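3.2 Marking up the blocks, the board and the rails

I should say straight away that this section is about the bits on the table. We spent far longer on them than we ever meant to, and I think they explain more of our results than the software does (my co-authors at Rillora would put it a little more gently). The task itself sounds like nothing at all: two small cubes, a flat board, a rack of rails, and everything has to end up where the task sheet says it should. What made it hard was knowing, at any given moment, where each thing was and which way round it had got itself.

We began with plain cubes and a fair amount of optimism. A plain white cube on a black top is easy enough to find, but it looks exactly the same after a quarter turn, and our sheets care about quarter turns. We tried coloured dots, which rubbed off, and then paper labels, which curled at the corners by the end of March. The square black-and-white tags came in after that and they stayed. Every task sheet from then on was written with tags in mind, and the Brokton set of sheets, which you'll find in the supplement, uses them throughout. 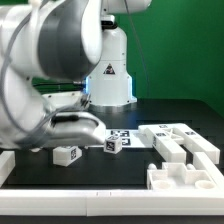

Figure 4. Cubes, tagged board and slotted rails on the black tabletop.

Cubes get tipped over, and that was the thing our first sheets hadn't allowed for at all. We had written them as if a cube would always be sitting square on its base with the same face up, and of course it spends a good deal of its life doing something else. In Figure 4 one of the two is lying on its side, while the other sits slightly tilted in front of the board with a tag showing on its front and another on its top. Two tags on view at once is lovely when you get it — you can check one reading against the other and throw out the silly answers. With a single tag we had to be much fussier, and we kept a reading only if it agreed with the one before it. The rule is crude, I admit, but it was easy to explain and easy to check by hand.

The rails were a different sort of headache. We wanted the rack to count as furniture, something you measure once and then forget, and for the first 14 layouts that is just how we treated it. Then somebody leaned on the table. The rack had shifted by 2 mm, and that was quite enough to spoil a slot position while everything still looked perfectly fine to us. After that we stopped trusting the old measurement and read the rack's position afresh at the start of each layout, the same as we did for the board. It added a few seconds every time and saved us a great many arguments!

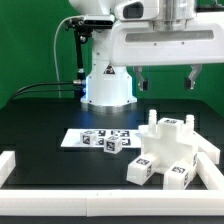

The full collection comes to 2,296 layouts, sorted into 40 groups by starting arrangement. We made the groups by hand, sitting with a big pot of tea and a shared spreadsheet, and I'd do it that way again. An automatic sort (we borrowed the one from the Zasden toolkit) kept putting arrangements together that felt quite different to work with, mostly because it went by distance alone and took no notice of which face was up. Ours is slower and a bit more a matter of taste, so we give the group names and the written rules for each one in the supplement, and readers who disagree can shuffle things about as they like.

One last point on lighting, which I nearly left out. Tags printed on shiny stock gave us glare in the late afternoon, and we lost a whole batch of readings that way before we swapped to matt. The shiny batch is left out of the totals given here, and Section 3.3 uses the matt tags only.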